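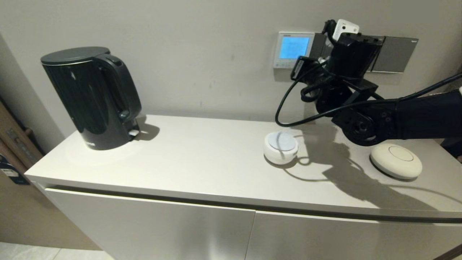
Re: [산길메일] 6월 Prekidberg 산행, 코스랑 숙소 정합시다

답이 늦었습니다. 연말에 메일함이 터져서 이제야 읽어요. 급하게 쓰니까 오타는 알아서 읽어 주세요. 밑에 Aishwarya 메일 그대로 붙이고 그 아래에 제 의견 답니다.

2019년 1월 6일, Aishwarya Lobo 님이 작성:

> 다들 새해 잘 맞으셨나요.
>
> 6월 산행 얘기를 슬슬 꺼내야 할 것 같아서요. 작년에 너무 늦게 시작해서 숙소가 다 찼던 거 기억하시죠. 저는 그때 짐 싸다 말고 취소 메일 받았습니다. 올해는 그러지 맙시다.
>
> 후보는 그대로 Prekidberg. 정상 1,307미터. 숫자만 보면 만만한데 출발점이 거의 바닥이라 올라가는 높이가 꽤 됩니다. 남쪽 능선은 길지만 완만하고, 북쪽 계곡길은 짧은데 막판이 험해요. 저는 남쪽으로 올라서 북쪽으로 내려오는 쪽이 마음에 드는데, 무릎 안 좋은 분들 의견을 먼저 듣고 싶습니다.
>
> 숙소는 Orik 산장 아니면 아랫마을 Vomero 민박. 산장은 위치가 좋고, 민박은 씻는 게 편하고 저녁밥이 나옵니다. 버스는 Karras에 물어볼까 해요. 아는 데가 거기뿐이라.
>
> 그리고 회비. 지도 인쇄랑 구급낭 채우는 데 쓸 돈이 필요한데 한 사람당 1,000원씩 더 걷는 거 어떨까요. 반대하실 분은 지금 말씀해 주세요. 나중에 말고요.
>
> 식단도 누가 맡아 주시면 좋겠어요. 작년엔 제가 했는데 올해는 쉬고 싶습니다.
>
> Aishwarya

코스

저는 반대로 돌자는 쪽. 북쪽 계곡으로 올라가서 남쪽으로 하산. 험한 데는 올라갈 때 지나는 게 낫지 내려올 때 지나면 진짜 힘들어요. 재작년에 비 온 다음날 그 길로 내려오다가 엉덩이로 절반은 미끄러졌습니다. 바지 버렸고요. 돌이 납작하고 이끼가 많아서 스틱 끝이 자꾸 빠져요. 올라갈 땐 손을 쓰면 되니까 괜찮음.

무릎 안 좋은 분들은 내리막이 문제잖아요. 남쪽 능선이 완만하니까 내려올 때 그쪽이 맞다고 봅니다. 길긴 길어요. 그늘도 별로 없고. 모자 꼭. 고도 1,000미터쯤 가면 나무가 확 줄어드는데 거기서부터 바람도 셉니다. 얇은 바람막이 하나는 6월이라도 가방에 넣으세요.

물은 계곡 쪽에서만 채울 수 있습니다. 능선엔 샘이 하나 있긴 한데 작년 여름에 말라 있었다는 얘기를 들었어요. 없는 걸로 치고 갑시다. 이것도 북쪽부터 오르자는 이유 중 하나.

하루에 다 돌자는 분도 계실 텐데 저는 무조건 2일로. 새벽에 출발해서 해 지기 전에 내려오는 거 가능은 합니다. 근데 그렇게 하면 땅만 보고 걷다가 끝나요. 사진 찍는 분들 뒤처진다고 눈치 주는 것도 싫고.

숙소

Orik 한 표. 씻는 건 물수건으로 버팁시다 하루잖아요. 산장 위치가 딱 중간이라 첫날 늦게 도착해도 부담이 없고, 아침에 안개 걷히는 걸 창문으로 볼 수 있어요. 그거 하나 보고 가는 사람도 있습니다(저요).

단점은 밤에 추움. 담요를 주는데 얇아요. 침낭 라이너 있으면 가져오시고, 코 고는 분은 미리 자수해서 문 쪽 자리로. 귀마개도 각자.

Vomero는 저녁밥이 맛있는 건 인정합니다. 된장국에 나물 나오고 양도 많고. 대신 거기서 자면 다음날 아침에 임도를 한참 걸어야 해서 오전을 다 써버려요. 차라리 하산하고 거기서 점심을 먹는 걸로 하면 어때요? 전화하면 숙박 안 해도 밥은 해준다고 했던 것 같은데 확인이 필요함. 제가 전화해볼게요.

차 마시는 것

아침에 따뜻한 거 한 잔은 꼭 있어야 한다는 분들이 많아서 따로 씁니다. 집에서야 까만 전기주전자 스위치만 누르면 되지만 산장 전기는 저녁에만 들어와요. 그러니까 버너로 끓이거나 전날 밤에 보온병에 담아두거나. 저는 보온병파. 아침에 버너 꺼내고 바람 막고 하다 보면 출발이 늦어집니다.

커피는 각자 취향이 너무 달라서 공동으로 안 사는 게 좋겟어요. 작년에 믹스냐 드립이냐로 메일이 몇 통이 오갔는지. 홍차 티백은 제가 넉넉히 가져갑니다. 컵은 본인 것. 종이컵 안 씁니다.

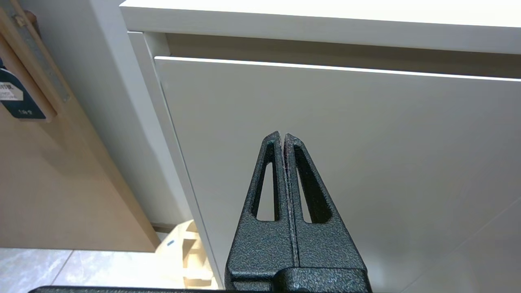

버스

Karras 나쁘지 않은데 작년 견적서에 기사님 숙박비가 빠져 있다가 나중에 추가됐잖아요. 이번엔 처음부터 다 포함된 금액으로 달라고 하세요. 메일로 받아야 됩니다 전화로 하면 또 말이 달라져요. 그리고 북쪽 주차장이 좁아서 큰 버스가 못 돌 수도 있어요. 작은 차로 되는지도 같이 물어봐 주세요. 내려오는 건 남쪽이니까 차가 산을 돌아와야 하는데 그 시간도 계산에 넣어야 하고요.

대중교통으로 가자는 의견도 있었는데 마을버스 시간이 너무 안 맞아요. 첫차 타도 애매하고 놓치면 그냥 끝. 저는 비추.

회비

1,000원 찬성. 반대할 금액도 아니고. 대신 지도는 방수되는 종이로 뽑읍시다. 작년 것은 땀에 다 번져서 접힌 데가 안 보였어요. 구급낭은 압박붕대랑 물집 밴드 위주로. 소화제도 좀. 쓰고 남은 건 제 배낭 말고 다른 분 배낭에... 제가 계속 들고 다녀서요 무겁습니다.

식단

이거는 제가 못 합니다. 미안. 6월 초까지 회사 일이 너무 몰려 있어요. 손 드실 분 없으면 저녁은 각자 자기 것 들고 오고 점심만 민박에서 같이 먹는 걸로. 그럼 짤 것도 별로 없어요. 단, 생고기 가져오는 건 이번엔 하지 말죠. 아이스팩 무게만 해도 장난 아니고 냄새 때문에 산장지기님한테 한 소리 들었으니까.

견과류 알레르기 있는 분은 저한테든 Aishwarya한테든 꼭 알려 주세요. 행동식 나눠 먹다가 큰일 납니다.

연습 산행

봄에 뒷산이라도 한두 번 같이 걷는 게 어떨까요. 새 등산화 사신 분들 특히. 본 산행 날에 새 신발 개시하는 거 제발 하지 마시고. 날짜는 눈 녹고 나서 다시 메일로.

급한 것만 다시. 코스 방향이랑 숙소, 이번 주 안에 답 주세요. 답 없으면 북쪽 오르고 남쪽 내려오고 Orik에서 자는 걸로 알고 예약 문의 넣습니다. 답장할 때 제목은 바꾸지 마세요, 스레드가 갈라지면 제가 못 찾아요.

첨부로 작년 코스 지도 보내려고 했는데 파일이 어디 갔는지 모르겟네요. 찾으면 따로 올릴게요. 저 지금 나가봐야 해서 이만.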